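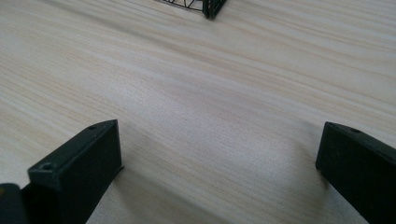

Questions people ask me before their first class

Hi, I'm Jintana Bunnag, and I teach the beginner Muay Thai classes at Kaewkla. I answer the same emails over and over (happily!), so I finally sat down with a pot of coffee and typed up the ones I get most. If yours isn't on the list, write to me or grab me after class.

I've never thrown a punch in my life. Can I come?

Yes, please do! Most people who walk into the beginner class have done zero martial arts. Some haven't exercised since high school gym. The first class is mostly learning how to stand, how to move without crossing your feet, and how to throw a jab and a cross that don't hurt your own wrist. You'll also kick a pad a few times near the end, and everybody loves that part.

Do I need to get in shape first?

No. I hear this one so often, and what happens is that people spend six months planning to get in shape and then I never see them. Come as you are. You'll be tired, you'll take breaks, and I won't yell at you for taking breaks. If you want to do something in the meantime, jump rope for a few minutes a day. Your calves will thank you later, although they'll complain first.

How old do students have to be?

The adult classes are for 18 and up. We run a separate kids' class in the late afternoon with Prapai Ruangrit, who has way more patience than I do. Teenagers sit somewhere in between. If your teen is tall and serious about it, talk to Prapai and she'll have them try a class with her before anything else gets decided. There isn't an upper age limit for adults.

What should I wear?

A T-shirt and shorts you can lift your knee in. That's it for the first week. Skip anything with zippers or hard buttons, because they scratch the pads and they scratch your partner. Leggings are fine, and so are running shorts. We train barefoot, so don't buy shoes. Please trim your fingernails and toenails (I mean it about the toenails), tie back long hair, and leave your rings and earrings at home. We've spent too many evenings crawling around the mat looking for somebody's earring.

If you decide to get real Muay Thai shorts, go a size bigger than you think. The cut is short and wide and the sizing tends to run small.

What about gloves and wraps?

You can borrow gloves for your first few classes. Hand wraps you should own from the start, since borrowed wraps are gross and they're cheap anyway. Get the longer kind with a bit of stretch. I'll show you how to wrap your hands, and you'll forget, and I'll show you again. It takes most people a couple of weeks before they can do it while chatting.

When you're ready for your own gloves, try on a few pairs with your wraps on. Weight matters less than fit at the beginning, but I'd avoid anything really light because you'll be holding pads for each other and working with a partner. Shin guards can wait until you've been coming for a couple of months. Same with a mouthguard, unless you're joining the sparring class, and then it's required from day one.

What does a class look like?

We start with jump rope and some loosening up. Then shadowboxing, where you'll feel silly for a while (everyone does – I still do when there's a mirror in front of me). After that I show a technique and we drill it in pairs, one person holding pads and the other striking. Then rounds on the heavy bags or more pad rounds, depending on how many of us there are. We end with knees, sit-ups and stretching.

Rounds are three minutes in the regular class and two minutes in the beginner class. Three minutes doesn't sound like much until you're in the last thirty seconds of one.

Will I get hit in the face?

Not in the beginner class. There's no sparring in it at all. You'll hold pads, you'll have pads held for you, and now and then you'll do a light drill where a partner touches your shoulder or your guard so you learn to react. Accidents happen, somebody's glove slides off a pad, but it's rare and it's usually followed by a lot of apologizing.

Sparring is a separate class and you need a coach's okay to join it. I look for control more than skill. If you can throw a kick and pull it back when your partner isn't ready, we'll talk. If you hit hard when you get flustered, we'll wait a bit longer. Plenty of our members never spar and train very happily for years.

How much does kicking with your shin hurt?

Kicking pads? Not much. It stings a little for the first week or two and then you stop noticing. Kicking a heavy bag is a bit worse, mainly down low where the bag is packed harder, so aim for the middle. Please don't roll bottles on your shins or kick trees or whatever you saw in a video. Regular bag work is plenty.

If you get a bruise, put ice on it and go easy on that leg for a few days. If you get pain that's sharp, or it doesn't settle, or it hurts to walk, see a doctor before you come back. I'm a coach and I can't diagnose your foot from a photo, though people do keep sending me photos of their feet.

I have an old injury. Should I tell you?

Yes, before class starts. Bad knee, sore shoulder, wobbly ankle, back surgery in the past, pregnancy, asthma, anything like that. I can change nearly every drill if I know ahead of time. Check with your doctor as well if it's something serious or recent. And if you use an inhaler, bring it onto the mat side with you instead of leaving it in the changing room.

How often should I train?

Twice a week is great for a beginner. Three times is great too if your body's okay with it. What I'd ask you not to do is come every day for two weeks and then disappear, which I see a lot in January and again in March for some reason. The people who get good are the ones who keep showing up at a boring, steady pace.

Once a week is fine if that's all your life has room for. You'll progress more slowly, and you'll still be much better at the end of the year than at the beginning.

How much does it cost?

Your first class is free. After that a single drop-in is $20, and a monthly membership is $100 for as many classes as you like. The membership rolls over month to month and there's no joining fee. If you need to pause for travel or an injury, email me before the next month starts and I'll freeze it.

Couples and siblings ask about discounts a lot. We don't have one at the moment, sorry!

Do I have to book?

For the free class, yes, so I know to expect you and can have gloves ready. Members can just turn up. The one exception is the 6 p.m. beginner class, which gets packed. Put your name down for that one, and take your name off if your plans change so someone else can have the spot.

What if I'm late?

Come in anyway. Bow or nod at the edge of the mat, warm up on your own at the side for a few minutes and I'll wave you in. I'd much rather have you for half a class than not at all. Just don't skip the warm-up to catch up with everyone, because that's how calves get pulled.

Are there women in the classes?

Yes, lots, and there's one teaching most of them! You can choose your own partner for drills, and if you'd rather not work with somebody, tell me quietly and I'll shuffle people around. You don't have to explain why.

Do you have belts or grades?

No belts. Traditional Muay Thai doesn't really use them, although some gyms have their own grading systems and that's fine too. You move from beginner to regular class when your basics are solid: stance, guard, jab, cross, round kick, teep (the push kick), and a simple block. I'll tell you when I think you're ready. If you think you're ready and I haven't said anything, ask me, I may have just been distracted.

Can I fight for Kaewkla one day?

Maybe! Competing is a big commitment. You'll train most days, you'll run in the mornings, and you'll need to spar regularly for a good while before I even start looking for a match. We'll sit down and talk through the medical checks, the weight and what it'll do to your evenings. I've had students decide halfway through a training camp that it wasn't for them, and I was just as glad to have them back in the regular class.

What should I eat before class?

Something small, a couple of hours before. A banana, some toast, a bit of rice. A full dinner right before pad work is a mistake you'll only make once. Bring water, and sip it between rounds instead of gulping.

Can my friend come and watch?

Sure. There's a bench along the wall by the door. Shoes off if they step on the mat, and please ask before filming, since not everybody wants to be in the back of someone's video. If your friend gets bored and wants to join in, they can have a free class too, but they'll need to fill out the form first.

How do I wash this stuff?

Wraps go in the wash after every class, inside a mesh bag so they don't tie themselves into a giant knot. Gloves don't go in the washer, ever. Wipe them down inside and out, open them up as wide as they'll go and let them air dry. Do not leave them in the trunk of your car. Shorts and shirts on a cool wash, and hang the satin ones up to dry.

Where do I go when I arrive?

Come in through the side door and up the stairs. Leave your shoes on the rack, find me or Prapai, and we'll get you the form and a pair of gloves. Try to be there ten minutes early the first time so we can wrap your hands without rushing.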